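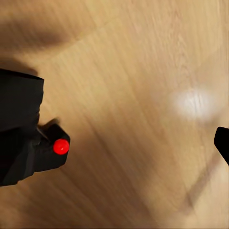 Stallon's close view, rendered with motion blur on: gripper open, nothing held.

Stallon 2 review: a planner and simulator for people who have to share a robot

Posted 10 October 2026

I have been meaning to write this one up since May, when I first put Stallon on the old desktop in our workshop at Lirkham, and I'm rather glad I waited, as the version I started with and the version I use now are quite different animals. If you tried the first release and gave up on it (I very nearly did), I'd ask you to stay with me for a bit.

For anyone new to it, Stallon is a motion planner with a simulator attached. You load a room and an arm, say where you want the gripper to end up and what it mustn't hit on the way, and it works out a path and plays it back from whichever viewpoints you've set up. It can then send the same path to a real arm, if you have one free. We have one arm and far too many people wanting it, so most of my time is spent in the simulated side of things, and that's what I'll be talking about.

Setting up

Installing took me an evening, most of it spent on graphics drivers, which I can't fairly lay at Stallon's door. The manual is good once you find it. It lives under "Resources" and not "Help", and I must have clicked Help twenty times before I learned. The furnished rooms come as separate downloads and I went for Hikinard, a sort of living room, mainly as I wanted something with awkward furniture in it. A planner will look clever in an empty box. Put some thin legs and a lot of small openings in its way and you start to learn something. 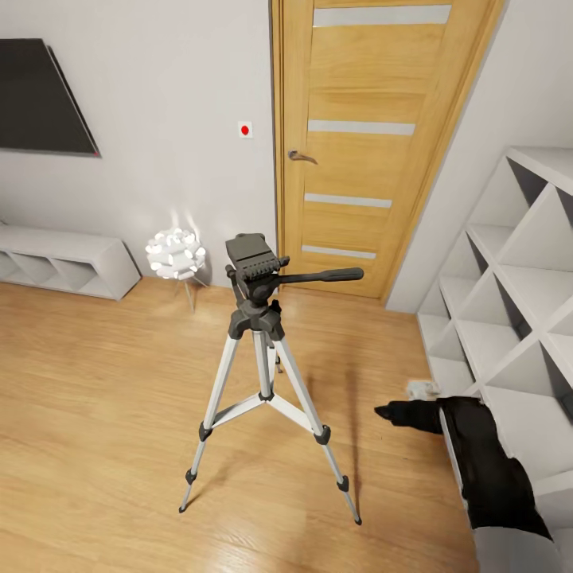 The room view in Hikinard, with the tripod in the middle of the floor and the arm coming in at lower right.

That tripod has become my favourite test, poor thing. The three legs are splayed, there are silver struts running in to the centre column, and then a long black handle sticks out sideways from the head, so a planner that treats the whole lot as one fat cylinder will throw away a great deal of perfectly good space. Stallon 1 did exactly that. The new version fits a set of smaller shapes round each object, and you can turn them on as a coloured overlay to see what the planner believes is there, a feature I now can't imagine doing without. My first few plans kept giving the handle an enormous berth, and one look at the overlay showed me a padding setting I'd left far too high.

The tall white shelving with the diamond-shaped cubbies is the other good one. Reaching into a slanted opening needs the wrist turned to suit, and Stallon lets you give a range of acceptable wrist angles instead of a single fixed one. I'd suggest leaving that range generous to begin with. Tighten it too early and the planner simply reports "no path", with no hint as to which of your demands was the unreasonable one.

Planning

I ran 1447 plans over the summer (it keeps a tally in the corner, I'm not that organised), with all sorts of start positions and targets. Most came back before I'd reached for my tea. The hard ones, deep in the shelving or low down close to the floor, can be slow, and there's a time limit you can set in the preferences. Mine is 50 seconds. If it hasn't found anything by then I've nearly always asked for something daft.

The paths themselves are lovely and smooth now! Version 1 had a habit of swinging the elbow out wide for no reason I could see, and I never felt easy about sending one of those to the real arm. Smoothing is a separate step with its own slider, and I'd leave the slider where it is. Turned right up, it shaved corners closer than I liked.

Cameras and blur

I do a fair bit of perception work, so this part mattered to me more than it may to you. You can hang a virtual camera wherever you please, on the arm or out in the room, and each has its own exposure and blur. The picture at the top shows what you get with blur on. The wood grain smears into long diagonal streaks, the bright patch of glare goes soft, and the plank seam nearly vanishes, while the little red dot on the finger still comes through bright and clear. Frames like that are a proper nuisance for a detector and I'm delighted to have a supply of them. I had been training on crisp, well-behaved pictures and wondering why everything fell over on real footage.

Black fingers in shadow are still a weakness, I think. The underside of the finger goes to near-total black, and I'd love a control to lift the shadows without washing out everything else. You can add extra lights, though I find that fiddly, and they have a way of putting fresh glare just where you didn't want it.

Exporting

Frames come out with depth and object labels if you tick the boxes. Do tick them before you start, as you can't add them afterwards without rendering the lot again. I lost an afternoon to that. The joint log is a plain text file, thank goodness, and opens in anything.

Compared with Gounder

People will ask, so: I used Gounder for 7 months before this. Gounder is quicker to learn and its scripting is nicer, and if all you do is pick things off a flat table I'd stay with it. Its rooms are bare, though, and the cameras are very basic. For cluttered places, and for making training pictures, Stallon is well ahead. I have kept both installed, and I still write my quick little tests in Gounder out of habit.

Grumbles

Undo only goes back one step. The camera list sorts itself by the order you made things in, and can't be told otherwise. Saving a room under a new name resets all your padding values without a word, so write them down somewhere. Oh, and the window forgets its size every time it's closed, which is a tiny matter and drives me up the wall.

Four stars from me. I'd have given it four and a half if it weren't for the padding business.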